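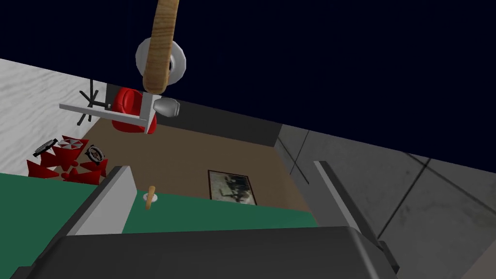
A small wooden peg in a white disk on a green tabletop.

About Us | Venue Guides & Seating Data

Bristen publishes seating and access guides for indoor arenas and mid-size stadiums. The company was founded by Llinos Gittins, a former box office systems manager, and has produced guides for 62 venues. Each guide covers section layout, sight lines, entry gates, step counts, accessible routes and transit connections. We do not sell tickets and we do not take a commission from anyone who does.

What a guide contains

Every guide is built on the same template. The first part is a section table listing row labels, the number of seats in each row, and the direction in which seat numbers run. Seat numbering is the most common source of complaints we see from readers. Two arenas in the same league may number their seats from opposite aisles, and a buyer who assumes the wrong one will end up at the far end of a long row.

The second part deals with sight lines. For each section we record railings, stair heads, camera platforms, overhanging decks and scoreboard angles. A view is rated on a scale of 1 to 4, where 1 is clear and 4 means that part of the playing surface cannot be seen from a seated position. Ratings apply to a stated floor setup. A hockey rating is never carried over to basketball, and concerts with an end stage are rated separately.

The third part covers arrival and exit: gates, bag rules, parking lots, walking distances and the last scheduled train or bus after a typical evening game.
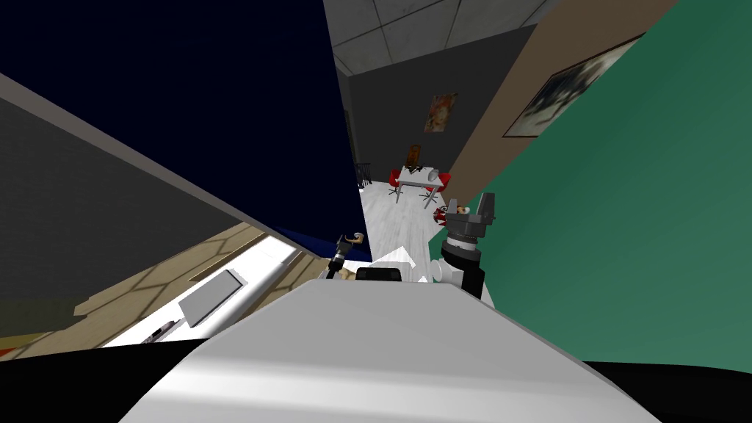 Distances are measured on foot from the parking lot exit to the gate, using the route that is open on event days. Straight-line distances from a map are not used. Where a venue closes a footbridge or reroutes foot traffic after the final whistle, the exit route is listed as a separate line.

How the data is kept

Guide records are held in Hurnitz, our in-house database. Each record carries a survey date, a surveyor code and a confidence flag. A record older than 12 months is marked for review and shown to readers with a notice until it has been checked again. Changes made by a venue between surveys, such as a new railing or a section taken out for a standing deck, are entered as amendments and kept apart from the survey data.

Section tables can be downloaded as plain CSV files. The column order has been stable since the 2018-04-09 release, and any future change will be announced one full season ahead. Season ticket offices and travel clubs use the files under the Rosser license, which permits internal use and printing but not resale.

The yearly survey program begins each May with the indoor venues. Outdoor venues follow during their playing seasons, as temporary stands are often missing at other times of the year. A full survey of an arena takes two surveyors and includes nearly 70 test seats, chosen to cover each deck, each corner and both ends.
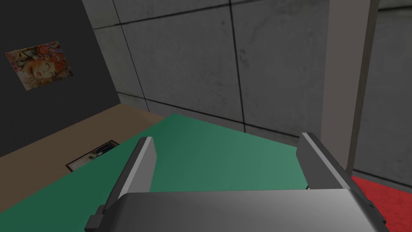 Can a reader request a guide for a venue that is not listed?
Requests are accepted for any venue with permanent numbered seating, and they are ranked twice a year by the number of readers asking.

Office and corrections

The office is in Kimbridge. Corrections should state the venue, section, row, seat and type of event. Photos taken from the seat are helpful but not required. A confirmed correction is posted as an amendment with the date on which it was received.

We use cookies to remember your selected venue and to measure page visits. By continuing to use this site you accept our cookie policy.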